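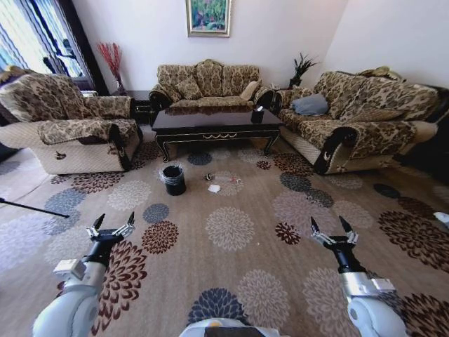 그림 4-1. 머리 카메라로 본 줍기 시작 자세. 쓰레기통은 가운데에서 살짝 왼쪽, 주울 것들은 그 오른쪽 카펫 위.

4장. 거실 바닥 줍기 설정하기

3장까지 따라오셨으면 팔 두 개가 명령대로 움직이고 집게도 열렸다 닫혔다 할 거예요. 이번 장은 드디어 진짜 거실입니다! 저는 이 장을 쓰면서 설정을 두 번이나 갈아엎었는데, 그때 헤맨 부분은 '참고'로 따로 빼 두었어요. 급하신 분은 번호만 따라가셔도 됩니다.

제어 프로그램은 Trovadus를 쓴다고 치고 설명할게요. 다른 걸 쓰시면 메뉴 이름은 다르겠지만 순서는 비슷할 겁니다. 설정 파일은 3장에서 만든 것을 복사해서 쓰세요. 원본에 바로 덮어쓰지 마시고요(제가 그랬다가 공방까지 다시 갔습니다).

4.1 바닥 준비

1. 로봇을 거실 한쪽에 세우고 가운데를 바라보게 합니다. 저는 커피 테이블을 정면에 두고 그 앞의 카펫을 작업 구역으로 잡았어요.

2. 작업 구역에서 발에 걸릴 만한 것을 치웁니다. 가구는 굳이 안 옮기셔도 돼요. 저희 집 소파랑 테이블도 그대로입니다. 대신 이후로는 위치를 바꾸지 마세요.

3. 쓰레기통에 비닐을 씌우고 남는 부분은 테두리 바깥으로 넉넉하게 접어 내립니다. 투명 비닐도 괜찮은데, 입구 쪽으로 늘어지면 집게 끝이 걸려요.

4. 쓰레기통을 머리 카메라 화면의 가운데 근처에 놓습니다. 정중앙일 필요는 없고, 양쪽 팔을 다 뻗어 본 다음 편한 쪽으로 조금 밀어 주세요.

5. 연습용 쓰레기를 놓습니다. 구긴 포장지와 작은 종잇조각이면 충분해요. 처음에는 서로 겹치지 않게 띄워 놓으시고요.

참고: 무늬가 큰 카펫이면 물체 찾기가 꽤 까다롭습니다. 저희 집 카펫은 커다란 국화 같은 꽃무늬가 잔뜩 있는데, 처음 돌렸을 때는 프로그램이 꽃을 통째로 쓰레기라고 잡더라고요. 연한 꽃 위에 흰 종이를 올려놓으면 더 어려워집니다. 첫 연습은 바닥색과 확 차이 나는 포장지로 시작하세요.

주의: 유리, 건전지, 날카로운 물건은 연습용으로 쓰지 마세요. 시험 운전 중에는 아이와 반려동물도 다른 방에 있어야 합니다. 비상 정지 버튼은 꼭 손에 들고 계시고요. 소파 위에 올려 두는 건 들고 있는 게 아닙니다.

4.2 머리 카메라와 시작 자세

1. Trovadus를 켜고 연결 창에서 포트 번호 1636을 넣습니다. 제 설정 파일 기준이니, 3장에서 다른 번호로 바꾸셨으면 그걸 넣으세요.

2. '시작 자세'를 눌러 두 팔을 앞으로 내밀고 집게를 벌립니다. 두 손 모양이 똑같을 필요는 없어요. 저는 왼손은 바닥 쪽을 보게, 오른손은 손끝이 위쪽 안으로 향하게 두고 시작합니다.

3. 머리 카메라 화면을 띄우고, 양쪽 집게와 쓰레기통, 연습용 쓰레기가 한꺼번에 보이는지 확인합니다. 하나라도 안 보이면 팔을 건드리기 전에 고개 각도부터 조절하세요.

4. 화면에서 작업 구역을 네모로 그립니다. 커피 테이블 다리는 반드시 구역 밖으로 빼 주세요.

5. '자세 저장'을 누르고 알아보기 쉬운 이름을 붙입니다. 제 파일에는 '새자세', '새자세진짜', '새자세진짜2'가 있는데 이제는 저도 뭐가 뭔지 모르겠어요.

참고: 윤이 나는 상판은 골칫거리입니다. 저희 테이블은 검고 반들반들해서 뒤쪽 소파가 상판에 그대로 비치거든요. 거리값이 그 부분에서만 이상하게 튄다면 십중팔구 반사 문제예요. 상판 높이 위쪽을 통째로 무시하게 해 두면 바닥 줍기에는 지장이 없습니다.

4.3 손목 카메라 맞추기

이 부분이 제일 지루한데 제일 중요해요. Luvau 공방에서 같이 조립하던 Leonor Matos가 손목 카메라를 먼저 맞추라고 했을 때 저는 흘려들었고, 그래서 금요일 저녁을 통째로 날렸습니다. 카메라 하나 맞추는 데 약 10분 잡으시면 됩니다.

1. 거실 조명을 평소 쓰는 대로 켭니다. 커튼도 평소대로 두세요. 설정할 때와 쓸 때의 밝기가 다르면 나중에 다시 해야 해요.

2. 맞출 쪽 손목을 천천히 들어 올려서 천장등과 바닥 쪽 물건이 한 화면에 들어오게 합니다. 밝은 곳과 어두운 곳을 같이 보려는 거예요.

3. 노출을 수동으로 바꾸고 값을 449로 시작합니다. 천장등 주변만 하얗게 날아가고 벽과 소파 무늬가 읽히면 적당합니다. 소파 무늬가 뭉개지면 값을 조금씩 낮추세요.

4. 집게 몸통이 화면 아래쪽에 얼마나 들어오는지 봅니다. 몸통 글자와 양쪽 금속 링크가 보일 텐데, 그 부분은 '자기 몸 가리기'로 칠해 주세요. 양옆의 검은 날개판도 잊지 말고요! 이걸 빼먹으면 프로그램이 자기 손을 장애물로 보고 멈춰 버립니다.

5. 손목 회전 보정값에 1164를 넣고 저장합니다. 제 조립본에서 나온 값이라 여러분 값은 조금 다를 수 있어요. 3장 마지막에 적어 둔 숫자가 있으면 그쪽이 우선입니다.

6. 화면이 비스듬해도 당황하지 마세요. 손목이 돌아가 있으면 액자도 소파도 다 기울어 보이는 게 정상이에요. 화면을 똑바로 돌려놓겠다고 카메라 나사를 풀면 안 됩니다.
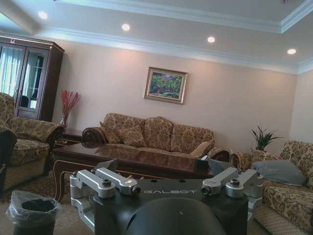
4.4 첫 시험 운전

1. 속도를 가장 느린 단계로 내립니다.

2. 화면에서 쓰레기 하나를 직접 찍어 줍니다. 자동 선택은 아직 끄고, 처음에는 제일 눈에 띄는 포장지로 하세요.

3. '접근만'을 눌러 집게가 물체 위에서 멈추는지 봅니다. 옆으로 빗나가면 4.3의 5번으로 돌아가세요.

4. 위치가 맞으면 '집기'를 누릅니다. 손끝이 카펫을 누르는 느낌이 들면 바로 멈추고 바닥 높이를 살짝 올려 줍니다. 털이 긴 카펫이면 한 번에 많이 올리지 말고 조금씩요.

5. 집었으면 '통 위로'를 누르고, 쓰레기통 입구 위에 온 걸 눈으로 확인한 다음 '놓기'를 누릅니다.

6. 같은 물건을 자리만 바꿔 가며 몇 번 되풀이해 보고, 괜찮으면 다음 물건으로 넘어갑니다. 납작한 종이는 맨 마지막에 하세요. 손끝이 가장자리 밑으로 잘 안 들어가서 은근히 속 썩입니다.

주의: 팔이 움직이는 동안 빗나간 쓰레기를 손으로 슬쩍 밀어 주고 싶어져요. 저도 그 마음 압니다만, 반드시 정지하고 나서 옮기세요.

참고: 집게 끝이 자꾸 미끄러지면 Multex 고무 테이프를 얇게 한 겹 감아 보세요. 두껍게 감으면 집게가 끝까지 안 닫힙니다. 감은 뒤에는 3장의 '집게 영점'을 다시 잡아 주시고요.

7. 다 끝나면 두 팔을 시작 자세로 돌려보내고 설정 파일을 백업합니다. 자동 선택을 켜는 방법은 5장에 있어요.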